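The Voren gripper and the white cup

I have had the Voren two-finger gripper on the arm since October and I am still waiting to be impressed. The sales page promises it will handle "everyday items out of the box". I'd have settled for a cup.

For anyone who missed the last post: I'm comparing it with the Teuber, the older and uglier one, which I bought second-hand and which cost 2,221 less than the Voren. That is a lot of money for nicer joints. Both run off the same Markum controller, same arm speed, same table. I gave each of them 200 tries spread over three objects, and I wrote down every one, however dull.

Frida Hjaltadóttir lent me her copy of Mirum to do the picking-out part, that is, deciding where the object is and which way round to grab it. She swears by it. I don't swear by anything that needs 24 settings before it will find a paper cup on a table.

And the cup is where it gets awkward. Mirum was fine with anything dark or brightly coloured. Put a white cup on a white top, lay it on its side, and the outline it drew wandered off across the table or swallowed the shadow next to it. So when the Voren closed on thin air, was that the gripper's fault? I don't think so, but the maker's own demo uses a red mug on a grey mat, and now I can see why they chose it. 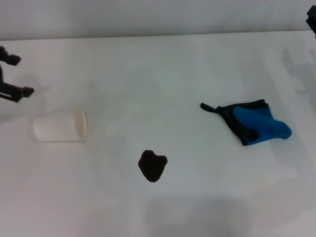 White cup, dark lump, blue and black cloth thing. The cup is the hard one.

Leaving the cup aside, the Voren did all right. It picked up the dark lump almost every time, though so did the Teuber, and a lump that size is not much of a test. With the cloth the Voren was better, I'll give it that. The squared tips get hold of a fold where the Teuber tends to skate over the top. Then again it would sometimes take hold of the strap alone and lift the whole lot by that, and the log cheerfully counted it as a success. I didn't.

My other grumble is the force setting. It goes from 1 to 5 and the manual never says what the steps mean. At 2 the cup slips. At 3 it gets a dent. I asked support whether there was anything in between and got a link to the same manual.

Frida thinks I'm being unfair and that I should put a darker sheet down and run the cup again. I will, but my kitchen worktop is pale and so are most of my cups, and I don't plan to redecorate for a gripper. If it only works on the right background I'd like that printed on the box.

Next up is the same set with the camera moved lower, if I can find a bracket that doesn't wobble. The Teuber goes back on first.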